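Workshop notebook, Irnbridge
September, Sunday, start 09:40

Ottoman re-cover, second attempt at the top cushion. Frame is the Livberg one with the low plinth. First cover came off on the bench because the piping wandered on the long side and the corners were fat.

Foam. Old slab had gone soft in the middle and was holding a dent. Cut a new one from the 50 mm sheet, oversize by 4 mm each way so the cover pulls tight. Bread knife still cuts cleaner than the electric one on this grade. Rajkumari disagrees and has a cut face to prove it, kept on the shelf by the compressor. Hers is squarer at the bottom edge, I will admit that. Try her guide rails next time.

Wadding. One layer of the 400 gsm over the top and down the sides, stopped short of the bottom edge. On the last attempt I wrapped it right under and the cover would not sit flat on the plinth. Spray glue on the top face only. Corners cut out as squares and butted, no overlap.

Fabric. Sheehan wool mix, roll 654. Width is fine for the top and both long borders out of one drop if the borders are railroaded. There is a faint nap and it only shows under the side window, so mark every piece with chalk on the back before cutting. I did not do this on the first cover. One border was the wrong way up and I blamed the light for a whole morning.

Sewing. Gutska walking foot, stitch length 4, thread size 69. Tension test on scrap first:
- two layers, fine
- two layers plus piping, fine
- four layers plus piping at the corner, top thread looping underneath

Loosened the foot pressure a quarter turn and the looping stopped. Needle changed as well, so I do not know which of the two did it. Should have changed one at a time.

Piping made up from bias strips this time. Straight strips were the cause of the wandering, I think — the cord was being dragged along by the cloth and had nowhere to go at the bend. Snip the seam allowance three times at each corner, and stop the snips short of the stitching. Ashton rounds his corners with a tin lid as a template and gets all of them alike. Copied that.

Height check. Owner wants it low enough to put feet up from the sofa and still reach over it. Low reads well in a room as long as the top is flat; any crown on the cushion and it starts to look like a stool. 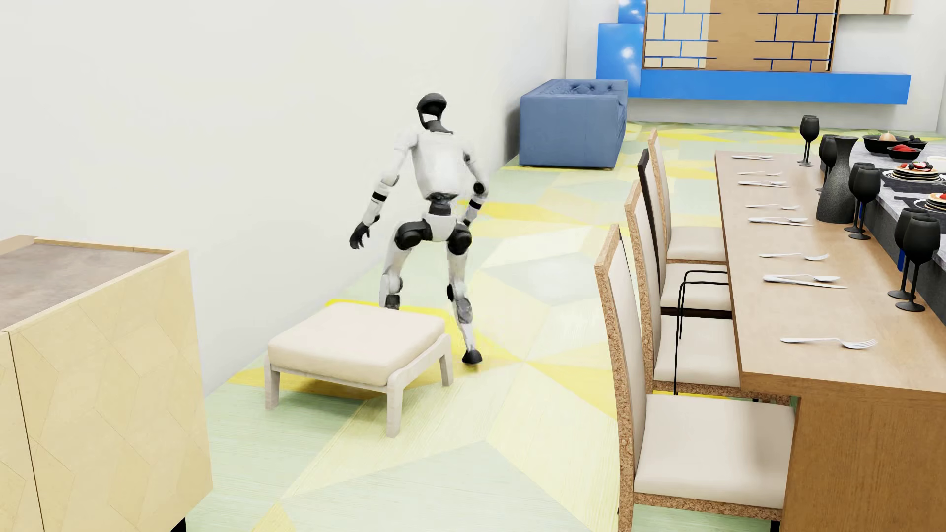 Low cushioned ottoman against a plain off-white wall, humanoid robot standing behind it. Render.

Fitting. Staples from the middle of each side outwards, corners last. Pulled too hard on the first long side and got a scalloped edge, took out nine staples and went again with less pull. Second go acceptable. Bottoming cloth not on yet, waiting for the glides.

To do
- Glides, the screw-in sort. The nail-in ones split the plinth on the last Livberg.
- Re-test the four-layer corner with the old needle and the new foot pressure.
- Order more cord. There is enough left for one cushion and no spare.
- R.K. to look at the back left corner before it goes out. Still a bit fat to my eye.

Stopped 16:15.

3 comments · 2 shares

Recent entries
Webbing stretcher, new handle
Button backs: twine or nylon
Gutska walking foot, timing notes
Sheehan wool mix, shrinkage test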